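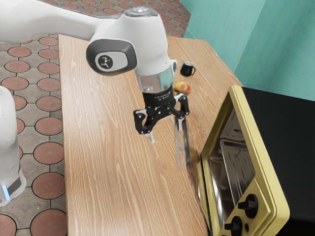 Speaker notes, v3. Abbas Ghaffari. "The planner was fine: a talk about everything else"

SLIDE 1. Title
Say hello. Say name. Wait for the people at the back who are still choosing a biscuit.
Opening line: I work on Stollier, the planning layer at Sundance, and I have spent most of a year being told my planner is broken. Twice it was. This talk is about the other times.
Don't apologise for the slides. You did that in January and it took four minutes.

SLIDE 2. Who calls whom
Keep this quick, they've all seen boxes and arrows.
Wivia is perception. It takes images and gives back objects with poses and a confidence number. Stollier takes the poses and finds a path. Ladefoged is the controller, which takes the path and argues with it.
Point out the arrow from Ladefoged back to Stollier. It was added last. Before that, if the controller couldn't follow a path it slowed down politely and told no one.
(If someone asks about the names: a train journey, a long one, next question.)

SLIDE 3. The tabletop task
Simulated arm, wooden table, a few kitchen things, a toaster oven. The instruction is of the "put the fruit by the oven" sort. A child could do it, and would then eat the fruit.
We ran 2,952 episodes on one build with the scene shuffled each time. Failures got sorted by which module the on-call person blamed, then sorted again after someone had read the logs. Pause here. The two charts do not look alike.
First chart: planner, planner, planner. Second chart: mostly poses that were wrong before the planner ever saw them.

SLIDE 4. Confidence
Wivia gives every pose a score. We had all been treating the score as the chance of being right. It was trained as a ranking score. It says this guess is better than that guess, and both can be rubbish.
Tell the mug story. Handle estimated on the wrong side, score very high, Stollier plans a lovely smooth approach to a handle that isn't there. Every test green. I had a printout of that trajectory on my wall for a week because I thought it was elegant.
Fix was dull: calibrate on held-out scenes, pass a full covariance down the line, make Stollier pad its collision shapes to match. Planning got slower. Complaints stopped, then started again about it being slower.

SLIDE 5. Shiny things

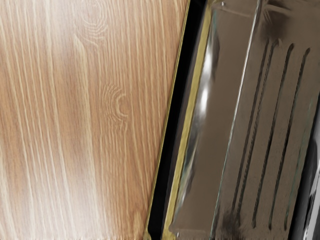

Render: Sundance simulation team

Let them look at it for a moment before talking.
Wood grain on one side, polished metal on the other. Ask the room where they would put the surface of the metal. Someone will say "on the metal". Fine, but a stereo matcher goes looking for texture, and a good deal of the texture on that side is reflection. The bright streak on the side wall belongs to the light and the viewpoint. Move the camera and it slides off somewhere else, and the matcher follows it like a cat after a torch.
The wood is easy. Knots are wonderful, I'd put knots on everything.
The slots are the useful part. They are features on the object itself, so they stay put when the view changes. Same goes for the rim. Wivia now fits long straight edges first and only then asks for depth, and where the two disagree on a surface marked as reflective, the edges win.
The black gap: the old build filled it in. The hole-filling step saw missing depth between two surfaces and joined them up, so Stollier received one continuous slab. It planned accordingly. I was blamed accordingly.
Gap now stays "unknown", and unknown counts as an obstacle until another view says otherwise.

SLIDE 6. Time stamps
Short slide, painful subject.
Images were stamped on arrival, joint states on capture. With the arm still, no difference. With the arm moving, every object drifts in the direction of travel and the drift goes away as soon as you stop to look at it.
Took 3 people and a whiteboard. The patch is one line. Show the line. Let them laugh, they all have one of these.

SLIDE 7. Replay tool
Demo if the network is behaving. If it isn't, use the recording and don't pretend it's live, they can see the scroll bar.
Replay takes a failed episode and swaps one module's output for ground truth. Perfect poses, same planner: does it pass? Real poses, no controller lag: does it pass? You get blame with evidence attached.
Buffer keeps the last 4,000 messages per topic. Was 100, chosen by me, on no grounds whatever.
Mention that replay found both of the real Stollier bugs. Mention it quietly.

SLIDE 8. Still broken
Glass oven door. We mask it and look away.
Covariance on round objects is silly about rotation. An apple has opinions about its heading.
Re-planning when the pose updates mid-reach: works, but the motion looks like someone who has forgotten their keys.

SLIDE 9. Questions
Repeat each question into the microphone.
If asked "why not learn it end to end", drink some water first.
Leave the replay docs link up. Take the adaptor home this time, it's the only one.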